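August, bench 4, after lunch

Book-picking again. Magdolna wants a decision on fingers before the Ninomdale people come back from leave, so today was the stock Stivex fingers against the long pointed ones we had cut at Lamville. Same arm, same controller, same green shelf with the holes in it, same pile of books. Wrist cameras left running throughout. Tapio on the operator handles for the morning, me after that, which will matter when anyone asks why the second half looks worse.

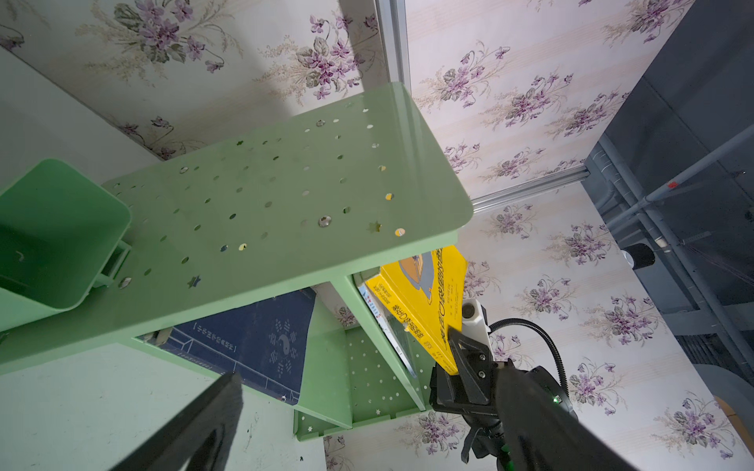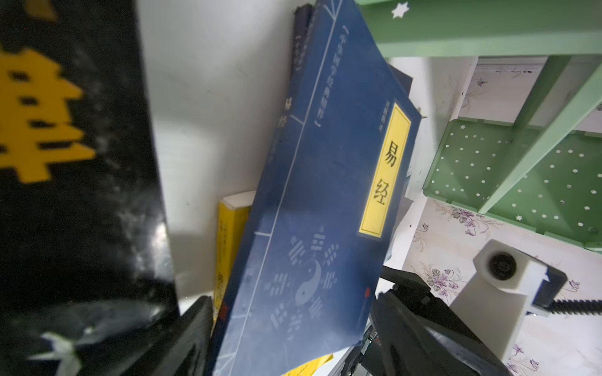

Wrist camera views, both with the green shelf and the violet wallpaper. First one: yellow book held by its bottom corner. Second one: the I Ching paperback against the wall.

Things to write down before I forget them.

Corner grips. I keep taking the corner because the corner is what the camera shows me. The fingers close, the force number looks respectable, and then the whole book is free to swing about one point like a pub sign. Tapio goes in a good thumb's width further and waits for the far finger to touch before closing. He claims he isn't doing this on purpose. I've asked him to carry on not doing it on purpose until we have enough runs.

Stock fingers: fine on thick books, hopeless on anything thin with a neighbour pressed up against it. The pads are too fat to get between two spines, so you end up shoving the neighbour along first, and the neighbour generally takes this as permission to fall over. Paperbacks are worst. The cover bends and the pages don't come with it.

Lamville fingers: they get into the gap. They also flex. At the tip I could see them bow outwards when closing on a hardback, and the controller reads that as the grip being wider than it is, so the logged opening is wrong by however much they bend. Magdolna says to correct for it in software. I say make them thicker at the root. We've agreed to do whichever the workshop answers the phone about first.

Controller settings. Closing force at 918 in raw units to start with. Slipped on glossy covers, held on matt ones. Went up to 992 and the glossy ones stayed put. Tried 1098 for completeness and it held everything, including a dent in the cover of a book that I'm told was nobody's favourite. Back to 992 and leaving it there for both finger sets, otherwise the comparison means nothing. Note for Tapio: the value resets to the default when the Tawfik box is power cycled. I found this out by way of a book on the floor. Please check it each time and don't trust the little display, it shows the last value typed and takes no interest in what's running.

Camera. Glossy black covers are a nuisance. Close to the lens they go to a big soft blur with the room lights smeared over it, and you lose the edge you were aiming for at exactly the point you want it. Dark navy is all right so long as there's white wall behind it. Dark on dark is guesswork. I tried fixing the exposure by hand, which rescued the black book and turned the wall into a snowfield, so that's gone back to auto. Might be worth moving the camera mount back a touch and putting up with a smaller view of the fingertips. Tapio is against this. Tapio also has better eyes than me.

Shelf. From low down the top panel is what fills the view, and the light coming through the holes flickers as the arm moves. The depth estimate doesn't care for it at all. Twice it decided the panel was nearer than it was and the planner refused to go in under it, with the usual message about collision, in capitals. I put it into manual and went in anyway, slowly. No contact. I'd like a version of that check that can be argued with.

Tally so far, going by feel as I haven't pulled the logs: Lamville fingers ahead on thin books, stock ahead on heavy ones, and me behind Tapio on both. He wants that last part plotted. He can plot it himself.

Still to do:
Swap back to stock fingers and repeat the thin paperbacks with Tapio driving.
Try the rubber tape on the Lamville tips (blue roll, second drawer, unless it's walked again).
Ask Magdolna if the Ninomdale lot care about putting books back or only about taking them out. If it's putting back as well we need another week – the spine-first return is a misery with either set.
Recheck the wrist cable. It was pulling a bit at full roll and I had to unwind and come round the other way.

16:40. Tape is not in the second drawer.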